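## Bench tips from the Dultider open day

Notes taken at the Orkach demonstration, 7 Mar 2022. Two arms were working over a table of kitchen things. Most of the points apply to any small bench at home.

- Hang matt black cloth behind and to the sides. Pale items are easier to pick out against it.
- Clamp at the corners. A table that creeps 2 mm spoils the next reach.
- Tie cable to the moving part with a loose loop at each joint. Leave around 20 mm of slack.
- Stand knives in a block, handle up.

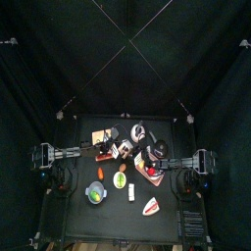
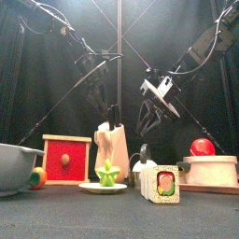

*Both arms over the table, white kettle among the items.*

Other points from the talk:

- Keep tall items towards the back and low ones in front, or the arm has to lift over them.
- Do not stack round things on pots if the bench is likely to be knocked.
- Light from above, with the lamp at least 70 cm up. Lower than that, shiny pans glare.
- Wipe grippers with a dry cloth. Oil on the pads lets plates slip.

The Yeo leaflet on clamps was free at the door. The Vemus one on cable ties had run out; more are due in August.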